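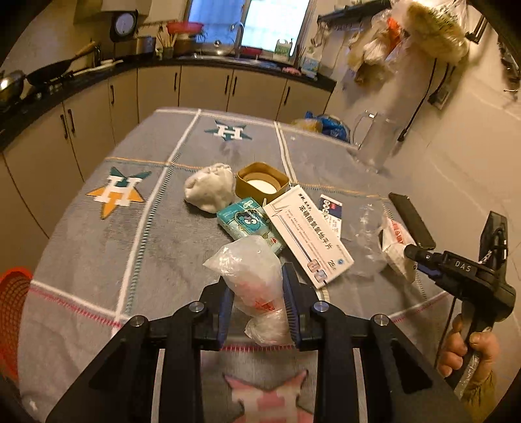
According to my aunt, a kitchen table is for eating at and anything still on it at teatime should go in the bin, medicine included. I love her dearly but I'm after a gentler system than that!

We moved into our unit in Brusimton in March and the kitchen is lovely, plenty of beige cupboards, good light, room for a proper table in the middle. So of course the table is where everything lands. Tissues, the phone, a box of tablets, something doughy in a plastic bag, wrappers, more wrappers. I cleared it at 7 this morning and I was so pleased with myself, and by lunch I could hardly see the stars on my tablecloth (the grey one with the H stars, which I adore and would like to look at more often).

What I'm trying at the moment is a basket for packets. It's a round orangey-red plastic one, and I already had it, so it cost me nothing. The idea is that all the small crinkly stuff goes in there and gets sorted at the end of the day.
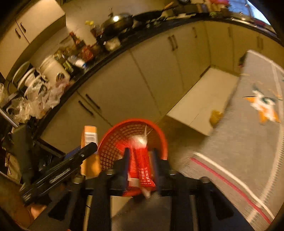 My partner and I disagree about what belongs in it, though. He says full packets only, so you can grab a snack. I say rubbish only, so you can tip it straight out. What we've ended up with is both, and I have twice put my hand in for something to eat and come up with an empty wrapper.

So how do you all do it? One basket or two? And where do you put medicine so that it's handy but not sitting beside the bread? There are no little kids at our place but my niece visits and she's three and very quick. I have 30 dollars to spend and I'm happy to spend none of it.

Posted by tablecloth_tess
193 people found this useful

Matěj Krajčí
Oh I love this sort of problem, we had exactly the same thing at our old place. Two baskets, definitely. You'll never settle the full versus empty business inside one basket, and an open-weave one is better for the full packets anyway, because the crumbs fall through anything with holes and you'll be wiping the bench forever.

Here's what worked for us. The basket for food moved off the table and into the cupboard nearest the kettle, at elbow height. For rubbish we skipped a basket altogether and used a small lidded bin on the floor at the end of the table where I sit. I can drop a wrapper into it without standing up, and that made all the difference in the first week. Before that we were walking wrappers to the big bin under the sink, or rather we weren't.

Medicine: move it tonight, before you do anything else. With a three-year-old about you want it up high and locked, and the top cupboard is no good on its own if there's a chair under it. We bought a Ketilsson lockable tin, 17 dollars, and it lives on top of the pantry. Keep the tablets in their own boxes with the leaflets. I once decanted everything into jars to be neat and then had no idea which was which or how many to take, so the whole lot went back to the chemist for disposal.

For the phone and tissues, one shallow tray. If it doesn't fit on the tray it doesn't stay on the table. Ours is an old baking tray with a tea towel in it and it looks terrific.

Lovely tablecloth by the way! I'd clear a table daily for one like that.

garkham_gran
I just bring the corners of the cloth together and carry the lot to the couch. Works for me. The couch is another matter.

pantry_lou
Agree with Matěj on the lock box. I'd go a bit differently on the baskets. You can keep it to one if you change WHEN you empty it. End of day is too late, everyone's tired. We do ours when the kettle goes on after dinner. It takes as long as the water takes to boil, full packets back in the cupboard, empties out, done before the tea's poured. I've been doing this since last winter and I still get a silly thrill out of it.

A few other bits:

Anything boxed can stand upright beside the basket, spine out like a book. Boxes lying flat get things put on top of them.

Anything doughy or bready should get a proper container with a lid. Sterov do a square one that stacks, but any old ice cream tub will do the same job. Write on it with a chinagraph pencil.

Soft plastics, check what your council takes. Ours won't have them in the yellow bin, so I keep a bag on a hook inside the pantry door and drop it off when it's stuffed full.

And put something you like in the middle of the table once it's clear, a plant or a bowl of lemons. People seem to dump less around a thing that looks as if it was put there on purpose.

tablecloth_tess
Thank you, thank you! The tablets have gone up high already and the lock tin is on my list for tomorrow. We're going to try the kettle trick with the one basket first and see if we can stick to it, and if he keeps putting empties back in I'll get the little floor bin as well. Lou, do you do yours again after breakfast or only the once?

pantry_lou
Only the once! Breakfast is toast over the sink at our house.

This page has been viewed 2,146 times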